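Student-teacher ratio vs. class size on the Hekton school profiles?

witholm_newcomer
We're moving to Witholm in August and I've fallen deep into the Hekton site, which lets you pull up a profile for every public school in the county. I love it! I've spent way too many evenings on it. But I'm stuck on one thing. The profile for Mazandarani Elementary says the student-teacher ratio is 17 to 1. Then I called the front office and a very nice person told me to expect a good bit more than that in a third grade room. Is the site out of date, or am I reading the wrong line? I'd also like to compare it with the schools over in Ruvbridge, where we could still end up renting, and I want to be sure I'm comparing the same thing on both sides. 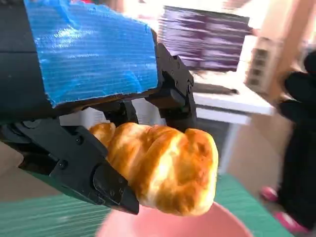 Black gripper, blue wrap on the arm

Any pointers welcome, even if it's just "click here, silly."

ruvbridge_rows
Oh, I can help with this one, I live in those spreadsheets! You're reading the right line. It just doesn't mean what most people take it to mean. The ratio is every enrolled student divided by every teacher on the payroll. So the reading specialist is in there, and the art and music teachers, and the special education teachers who work with small groups, and anybody part-time gets counted as a fraction. Class size is how many kids are on the roster of one room. Those can be pretty far apart in the same building and both be correct.

To get class size on Hekton, open the school's profile, go to the Staffing tab, and scroll past the ratio to "Average class size by grade." It's folded shut when the page loads (I missed it for months). You want the grade line, not the school average, because kindergarten is often capped lower and pulls the whole thing down. 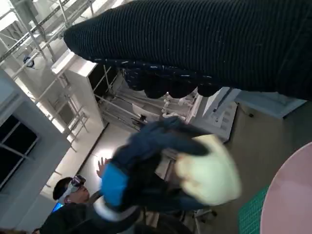 Dark ribbed sleeve with the gripper underneath

For Ruvbridge, use the Compare button at the top -- you can put up to 8 schools side by side. Check that the year is the same in every column. The tool picks the newest year each district has turned in, and Ruvbridge usually files later than Witholm, so you can wind up with 2 different school years next to each other without noticing. There's a small gray year label under each school name. If they don't match, set them both back to the older one from the drop-down.

One more thing I really enjoy: download the file instead of just looking at the chart. The button is at the bottom right of the table. You get 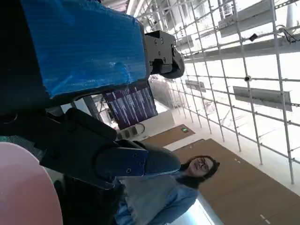 a plain spreadsheet with a column for each grade, and you can sort it any way you like. Watch for blanks. A blank isn't a zero, it means the group was too small to report or the school didn't send it in. If you average a column, leave those cells out or your number will come out way too low.

pta_in_the_back_row
Just ask the school for the roster sizes, they have to know them. Our ratio looked great and my son's room was packed. Websites are fine but they're a year behind.

gradebook_gal
Seconding what ruvbridge_rows said, and adding a bit! The counts come from a fall head count, so a school that grows over the winter will look roomier online than it feels in spring. Witholm has had a lot of new housing go in, so I'd check the Enrollment tab too and look at the trend over several years. My own kids' school went past 1000 students and the class sizes on the site took a full year to catch up. 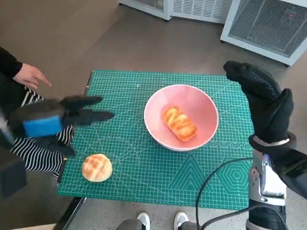 Twisted pastry in the pink bowl, round bun on the mat

Good things to ask when you call back: what the third grade rosters were in June, whether they plan to add a section if enrollment goes up, and if there are any combined grade rooms. Combined rooms get reported in odd ways. At our school they went under the lower grade, which made second grade look huge and third grade look tiny.

witholm_newcomer
This is so great, thank you all! Found the folded section and the third grade line matches what the office told me almost exactly. And yes, my two columns were from different years -- fixed it. Off to download the spreadsheet.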